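The team at Stunness has reached 1256 recorded runs at its Buckley site, and its lead trainer is still delighted by the job. "Every run teaches us something – I love that," she says. Cupboards and files are her favourites.
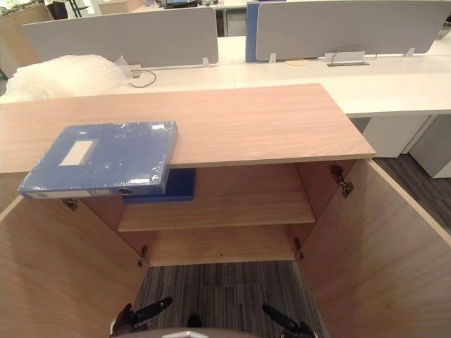
What makes a run worth keeping?

A clear start, a steady pace and a finished task, with small slips left in if the operator puts them right.

Operators work up to 25 minutes at a stretch. "Then tea," she laughs, "and Stimham next!"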